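right, laundry thread. the washer at the new place in Nenham has been testing me since March so this is mostly for my own memory

first thing - the drum smelled like a pond when we moved in. empty hot wash, 100 ml of white vinegar in the drawer, door left open after. did that 4 times before I'd trust it with a towel

don't mix vinegar with anything bleachy. please

the rubber seal is where all the horrible stuff lives. pull the fold back, wipe it with an old sock. I got a hairgrip, a bus ticket and what I think was once a tissue

drain filter next, the little round cover low down on the front. shallow tray and a towel under it BEFORE you open. I did not do this. Hastel in the group chat did warn me tbf

anyway. today's job is the black and white fluffy one, who has been dragged round Skindero market and back and smells of chips 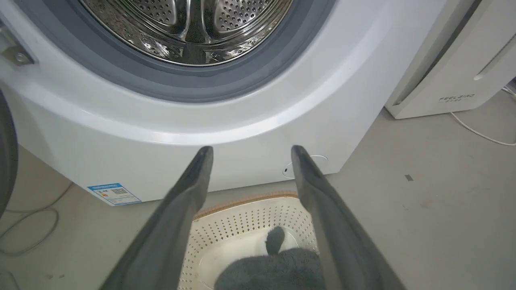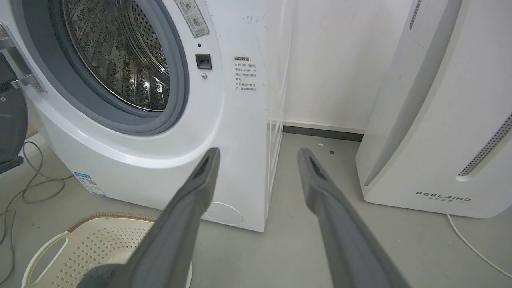
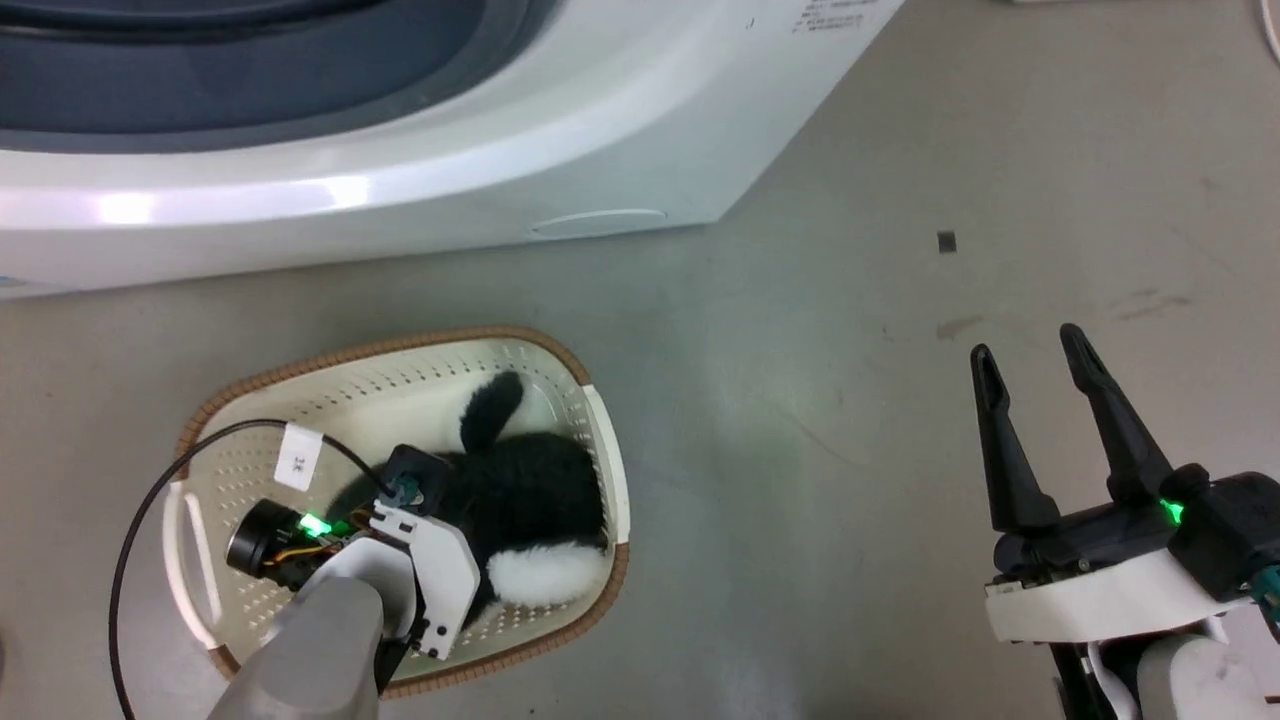 washer open, and fluffy one in the basket (last pic)

plan for him: inside a pillowcase, knot the end, 30 degrees, lowest spin it'll do. small squirt of liquid, no softner, it makes the fluff go claggy

no label left on him so I'm guessing at all this. if he comes out bald I'll delete the thread

also yes there's a notice stuck on the machine, wait a minute or two before opening and dont force the door while it's running. fair enough. I have yanked a washer door before, at the old flat. cost me a handle

drying - not on the radiator. towel first, roll him up and squash, then hang by the middle with two pegs. up to 200 minutes outside if there's wind, much longer indoors, turn him over when you remember

brush while he's still a bit damp. old toothbrush does it

someone asked about the basket, the cream one with the woven look trim. got it from Kordestani, the shop by the station, they had it in the window. lets the air through so damp stuff doesn't sit and stew

right going to find a pillowcase. tea first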